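Minutes, Wesside shared workroom, Mon 7 August

Taken by me, Rocío, again. I typed as we went and tidied it up over lunch, so if I've put words in your mouth, shout and I'll fix it.

**There:** Liv Myklebust (running things), Ataberk Karabulut, Valter Forsberg, me. **Not there:** Helge Brekke, who sent a very long email that Liv read out in parts.

**Last time's minutes**

Fine, apart from Valter wanting it on record that he did NOT agree to buy the paint. He agreed to look at paint. I've changed it. Sorry, Valter!

**Lights**

We spent way too long on this one, but I think we got somewhere. Ataberk finds the fluorescents harsh when he's at the tables all afternoon, and Liv says the same about the whiteboard, where she gets glare on her writing and has to squint at her own notes. Valter likes a bright room and would leave everything alone. Helge's email said the fixtures are old-fashioned but perfectly good, and could we please not spend money on them before the winter.

Viklund quoted us $1489 to swap the lot for dimmable ones, fitting included. Liv thought that was fair. I thought it was steep (I still do), and our whole repair budget through the end of the year is $1000, so it's a no for now whatever we think of it. Ataberk asked if they'd do half the room for half the price and I said I'd ask, though I suspect they'll want nearly the same for coming out with the ladder.

In the meantime we're going to try leaving the lights on the window side off in the mornings and see who complains. Valter says he will.

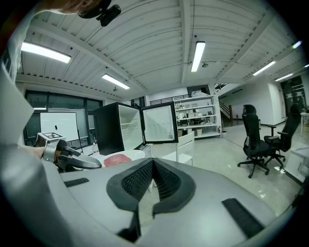

Next was the ceiling itself. It's white, the beams are white, and Valter would like at least the beams to be some other color. Gray-green was his idea. Liv quite liked it until she pictured getting up there with a roller, and then she liked it less. We agreed that anything up there has to go past Grarkura first, as they own the building, and that no one is to go near the sprinkler or any of the other fittings with a brush. Valter will write to them. He'll also bring the color cards next time so we can argue about them properly.

**Tables**

I love the white tabletops and I'll say so every meeting, but they show every mark. Ataberk has been using the Flurley cleaner and swears by it. I tried it on the marker stains from May and it took off most of them, with a faint blue shadow left that you only see if you go looking. One bottle costs $34, which made Valter whistle, but we'll get 2 and see how long they last.

Liv asked that people wipe down when they finish and put the cloth back on the hook, please, and I'd like to add a please of my own. I found it behind the radiator.

**Whiteboard**

Back to the whiteboard! Liv wants it to stay by the windows because there's room to stand in front of it. Ataberk would move it to the short wall, where he could see it from his usual seat. It does stand on rather thin legs and Liv doesn't want it shoved back and forth every day, so we're leaving it where it is until the next meeting. Ataberk is free to change seats (Liv's words, said kindly).

Also, if you write "keep" on something, put your name and the day. There was a "keep" in the top corner all through May and it was a phone number none of us recognized.

**Windows**

Helge's email had four paragraphs on blinds. The short version is that he's for them. Liv worries they'll look heavy next to the dark frames, and I'd take plain white ones and be done. We didn't decide. Helge is going to measure up when he's back, and he's asked that we don't order anything without him, so we won't.

**Anything else**

- The door code changes next week. Liv will text it to everyone. Don't write it on the whiteboard, Valter.
- Ataberk has a spare coat rack if we want it. We do!
- The kettle stays in the hall.

**Who's doing what**

- Me: ask Viklund about doing half the lights, order the Flurley
- Valter: write to Grarkura about the beams, color cards
- Helge: measure the windows
- Ataberk: coat rack
- Liv: door code, and answer Helge's email

We stopped a bit early as Liv had a bus to catch. Next meeting is when Helge's home, same room, and it's Ataberk's turn to bring the buns.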